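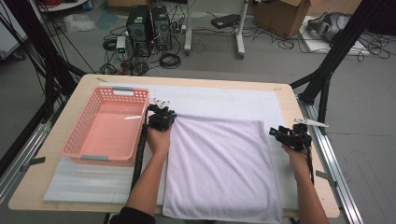 Damilola Haruna wrote:

> Will there be another chance to try the towel table? I was stuck at the far end with the Haltel folks until closing and only got to watch over people's shoulders. My daughter is still talking about it, and she'd love to hold the grippers herself.

Hi Damilola, and hello everyone,

Yes, there will! I'm so glad you both came, and I'm sorry the line got as long as it did. We're opening the Stiven workshop again on Fri 29 September, and I've put the towel table first on the list this time, with the Asfaw arm after it for anybody who'd like to stay on.

For those who missed the June visit, you take a gripper in each hand and try folding a towel and getting it into the pink basket using only the fingertips of the things. It's harder than it sounds (I've folded towels my whole life and I was humbled), and it gives you a real feel for what we're asking of a robot when we want help with the wash. Children are welcome – we'll just ask a grown-up to stand beside them, and please mind the cables on the floor.

We had 46 visitors in June, which was lovely but a squeeze, so I'm thinking two groups, one before lunch and one after. Write to me off the list and tell me which suits you. The door is the one on the Flondov side, and the code is 1318.

Warmly,
Ruthanne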